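腕部相机眩光区域的标注与掩膜训练教程

首页 文档 教程 数据格式 常见问题 联系

搜索本站 输入关键词 搜索 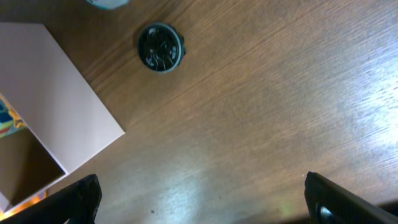

图1 腕部相机俯视画面。木质桌面右侧及中下部有大片偏蓝白的眩光，目标物为上方偏左的黑色圆形表状物。

作者：Shobha Sastry、Leopold Ammann
更新：2019年7月14日
适用版本：Steslow 工具包，标注模块与训练模块

1 问题

桌面抓取任务中，策略网络的输入通常只有腕部相机的彩色画面。桌面经清漆处理或本身反光时，光源的镜面反射会在画面中形成一块低对比度的亮区，其位置随末端执行器姿态移动。我们在 Ellisberg 平台上训练的早期策略有一个稳定的失败模式：末端向亮区中心偏移，在没有物体的位置闭合夹爪。对注意力图的检查表明，网络把亮区边界当作物体轮廓使用。

本教程给出一种处理方法：先标注少量眩光区域，训练一个轻量分割网络输出眩光掩膜，再把掩膜作为第四通道送入策略网络，同时在训练时对掩膜内的像素做随机扰动。方法不改动硬件，不需要偏振片，也不需要重新采集演示数据。

2 前提条件

阅读本文需要已完成 Clurach 数据集格式的转换，并能正常运行基线策略训练。如果尚未转换，请先完成《数据格式》一章。另外需要：

（1）已录制的演示轨迹，含逐帧腕部画面与末端位姿；
（2）腕部相机的内参与手眼标定结果；
（3）一块可用的显卡，显存不低于基线训练的要求；
（4）标注工具，任何能导出多边形的工具均可。

3 选帧

不要按固定间隔抽帧。相邻帧的眩光形状高度相关，等间隔抽样会得到大量近似重复的样本。正确做法是按末端位姿聚类后从每一类中取样。

步骤3.1　读取全部轨迹，提取每帧的末端高度、俯仰角与偏航角，归一化到零均值单位方差。

步骤3.2　对上述三维向量做 k 均值聚类，类别数取20。

步骤3.3　每类内按画面亮度直方图的差异取10帧，共得到200帧。类内帧数不足时全部取用，缺额由最大的类补齐。

步骤3.4　人工检查一遍，删除运动模糊严重的帧。不要删除没有眩光的帧，分割网络需要负样本。

选帧结果保存为一个文本清单，每行一个轨迹编号和帧号。清单应纳入版本管理，后续重新标注时沿用同一份清单，否则前后两次的指标不可比。

4 标注规则

眩光没有清晰的物理边界，标注者之间的分歧主要来自边缘过渡带。我们采用以下约定。

4.1 核心区与过渡区分开标注。核心区指桌面纹理几乎不可辨的部分；过渡区指纹理仍可见，但颜色明显变浅的部分。图1中亮区内的木纹仍然可见，呈浅色近银色，因此大部分应标为过渡区，不能因为面积大就标为核心区。

4.2 以颜色偏移为主要判据，亮度为辅助判据。图1的桌面在左侧和中上部为较深的橙棕色，亮区则偏蓝白，沿色调变化处画线比沿亮度变化处画线更一致。木纹本身有深浅交替的条纹，单看亮度容易沿条纹画出锯齿状边界。

4.3 浅色物体不是眩光。图1左侧打开的白色纸盒及其盒盖亮度较高，但边缘平直，与桌面分界明确，应排除在掩膜之外。若眩光落在浅色物体表面，按所属物体另标一类“物体高光”，训练眩光网络时该类设为忽略。

4.4 夹爪遮挡处断开多边形。黑色夹爪手指位于画面下方两角，眩光区延伸到手指处即止，不得跨越手指连成一片。手指上金属件的小块反光不标。

4.5 有色光斑单独记录。图1右侧手指左边靠近画面下缘的木面上有一处淡黄绿色反光，左下角靠近纸盒处另有橙色光晕。此类区域不并入眩光掩膜，标为“有色光”，当前版本的训练中同样忽略。

4.6 细小深色斑点不从掩膜中抠除。图1两指之间的桌面上就有一个很小的深色点，面积不足以影响分割损失，抠除只会增加标注时间。

每帧由两人独立标注。Ambros Lehner 与 Hermine Kuster 的前一批标注在引入4.1条之前分歧集中于过渡区，引入之后分歧帧共43帧，由第三人裁定。裁定结果写回清单，并在备注栏注明采用了哪一条规则。

5 训练掩膜网络

网络采用四级下采样的编码解码结构，跳跃连接保留，通道数取基线分割模型的一半。输出三类：背景、过渡区、核心区。忽略类的像素不参与损失计算。

步骤5.1　按聚类类别划分训练集与验证集，同一类的帧不得同时出现在两侧。按帧随机划分会使验证指标虚高。

步骤5.2　损失函数为交叉熵与 Dice 损失之和，两项权重相等。核心区像素稀少时不要单独加大其权重，这样做会使网络把白色物体误判为核心区。

步骤5.3　数据增强只使用水平翻转、小角度旋转和曝光缩放。关闭色调扰动。标注以颜色偏移为判据，色调扰动会直接破坏这一信号。

步骤5.4　训练到验证损失连续20轮不下降为止，取验证损失最低的权重。

水平翻转时应同时翻转夹爪掩膜。工具包默认从运动学模型投影得到夹爪掩膜，翻转选项需在配置文件中手动打开，键名为 flip_gripper，默认值为 false。此项遗漏时程序不报错，只在验证图上表现为手指边缘出现细长的误检。

6 接入策略网络

6.1 掩膜合成。过渡区与核心区的概率分别乘以0.5和1.0后相加，得到取值在0到1之间的单通道图，记为 G。

6.2 通道拼接。将 G 作为第四通道与彩色画面拼接，策略网络第一层卷积的新增输入通道权重初始化为零。这样在训练开始时，网络输出与基线完全一致，可以用来检查接入是否正确：接入后、训练前，同一批输入的动作输出应逐元素相等。

6.3 区域扰动。训练时对 G 大于0.3的像素，以0.5的概率施加以下操作之一：整体亮度缩放；叠加低频噪声；用同一轨迹中相邻时刻经单应变换对齐后的像素替换。第三种操作只对桌面平面有效，物体所在区域须先用物体掩膜排除。

6.4 扰动只作用于彩色通道，不作用于 G。两者同时扰动时，网络学不到掩膜与不可靠像素之间的对应关系，结果与普通的随机擦除没有差别。

7 验证

离线指标不足以判断方法是否有效，应在真机上按以下流程测试。

步骤7.1　固定光源，在桌面上选定20个目标位置，其中一半位于初始姿态下的眩光区内，另一半位于区外。

步骤7.2　基线策略与掩膜策略交替执行，每个位置各一次，物体朝向用定位模板保证一致。

步骤7.3　记录三项：是否抓起、首次闭合时末端与物体中心的水平距离、末端轨迹是否进入过眩光区。第三项由相机位姿与光源位置推算，不用掩膜网络的输出，以免评估依赖被测模块。

步骤7.4　移动光源，重复一次。光源位置应是训练数据中没有出现过的。

判读时以首次闭合距离为主。抓取成功率受物体形状影响较大。扁平圆形物体（例如图1中的表状物）在末端偏移不大时仍可能被夹住，成功率会掩盖偏移；细高物体则相反。两种策略的成功率接近而闭合距离差别明显，属于正常现象。

在 Ellisberg 平台上，掩膜策略在区内位置的闭合距离低于基线，区外位置两者无可分辨的差别。移动光源后差距缩小但方向不变。去掉6.3的扰动、只保留第四通道时，区内改善大部分消失，说明收益主要来自扰动，通道本身的作用有限。只保留扰动、去掉第四通道的结果介于两者之间。

8 已知限制

（1）玻璃桌面不适用。透射背景与反射叠加，4.2的颜色判据失效。Heidrun Kofler 在 Hollenstein 的玻璃台面上试过同一套规则，两名标注者的重合度过低，未进入训练。

（2）自动曝光需关闭。曝光变化会使同一姿态下的过渡区面积大幅变化，网络输出在相邻帧之间闪烁。无法关闭时，对 G 做时间平滑，窗口取三帧。

（3）目标完全落入核心区时，掩膜不能恢复丢失的信息。此时应让末端先做一次小幅偏航，使反射位置移开。相关的主动视角模块计划在12月的版本中提供。

（4）物体表面高光未处理。带玻璃面或金属边的物体，其高光目前归入忽略类，策略对这类物体仍可能偏移。

9 排错

现象：接入后动作输出与基线不相等。
检查第一层新增通道是否初始化为零，以及批归一化是否处于评估模式。

现象：白色物体被判为核心区。
检查5.2中的类别权重；再查负样本帧中是否包含浅色物体。缺少时从清单外补标，补标帧只加入训练集。

现象：掩膜在夹爪边缘出现细条。
检查 flip_gripper。若已打开，重新做手眼标定后再投影夹爪掩膜。

现象：验证指标正常，真机无改善。
确认推理时输入的是 G 而不是类别索引图。两者形状相同，程序不会报错。

上一篇：数据格式　下一篇：多光源条件下的标注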